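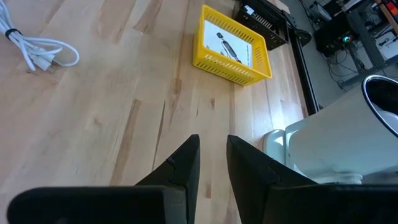

Attachment 1. Wrist view, gripper open, basket ahead.

Ticket: Givach recorder, wrist stream out of step with joint states
Project: Gavier card handling set
Site: Hunbridge
Opened by: Siham Fahmy
Assigned to: Joonas Halonen
Status: Resolved, one follow-up open

Summary
The Nikolaidis converter rejects episodes from the two-arm table. The batch has 176 episodes. 13 were rejected, all with the same message: "wrist stream offset exceeds limit". The limit is 100 ms. Fixed view and head view pass in every episode.

Task setup
Teleoperated demonstrations. The operator picks up a card with one gripper and moves it to a target named in the prompt. The other objects stay on the table as clutter, including the coiled white cable and the yellow basket. Object positions are changed between episodes.

Steps to reproduce
1. Start Givach with all camera streams enabled.
2. Record an episode and save it.
3. Start the next episode without restarting the recorder.
4. Run the converter on the session folder.
The fault does not show in the first episode after a restart.

Log

09:40 Siham Fahmy
Opened three of the rejected episodes in the viewer. The wrist video trails the gripper position trace. In one of them the trace shows the fingers closed while the video still has them open. Accepted episodes from the same session line up. I have stopped recording for the Gavier set until we know which stream is wrong.

10:05 Joonas Halonen
Please don't delete the rejected episodes. Send the session folder with the raw index files, the converter output alone is not enough. Also confirm that the recorder machine and the arm controller use the same clock source.

10:20 Siham Fahmy
Folder is on the share. Both machines are on the same time server, offset under one millisecond on both. Unplugged and reseated the wrist camera cable at the recorder end, no change.
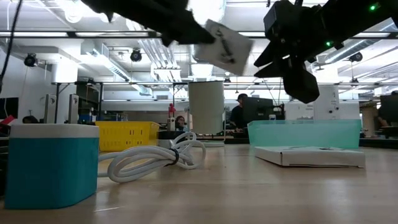

Attachment 2. Fixed view, card held above the white cylinder.

10:50 Joonas Halonen
Fixed view is fine for alignment. The card has some blur on it, so I would not use that stream to judge grasp timing to the exact frame, but its timestamps increase evenly and match the joint states.

The wrist index is different. In the rejected episodes the first entries carry timestamps from before the episode start. Those are leftover frames in the capture buffer. Givach writes them out as the opening frames of the new episode, and everything after them is shifted. A long pause between episodes seems to make it worse. Can you test with short and long pauses?

11:35 Siham Fahmy
Tested. Short pauses: no rejects. Long pauses, with the table rearranged in between: rejects came back. So it follows the pause length. The head camera does not do it with the same timing.

11:50 Joonas Halonen
The head camera runs through the newer capture module, which clears its buffer on episode start. The wrist camera is still on the old one. Moving it over needs a config change only:
- set capture module for the wrist stream to the same value as head
- set flush on start to true
- restart Givach once
Keep the frame rate as it is. After the restart, check that both arms are in view of the head camera and that the stream names in the session header did not change order.

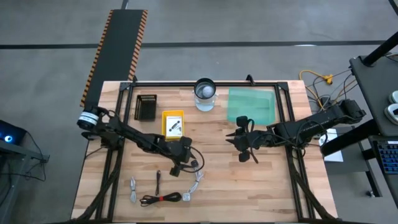 Attachment 3. Head view, both arms over the table.

13:15 Siham Fahmy
Config applied. Both arms in view, stream names in the right order. Recorded a new test session with long pauses and ran it through the converter. No rejects. The gripper trace and wrist video line up in each test episode I opened.

13:30 Joonas Halonen
Good. For the rejected episodes: the raw index still has the true timestamps, so they can be repaired by dropping the early entries and rebuilding the video index. I will run that on a copy. Do not mix repaired episodes into training until the converter has passed them - a shifted wrist stream teaches the policy to close late.

14:45 Joonas Halonen
Repair script finished. All 13 pass. Copied back under the original episode numbers with a "repaired" flag in the metadata.

14:55 Siham Fahmy
Confirmed on my side. Resuming the Gavier set.

Resolution: wrist stream moved to the newer capture module, buffer flush on start enabled, rejected episodes repaired.
Follow-up: have Givach refuse to save an episode whose first frame is older than the episode start. Owner Joonas Halonen, target June.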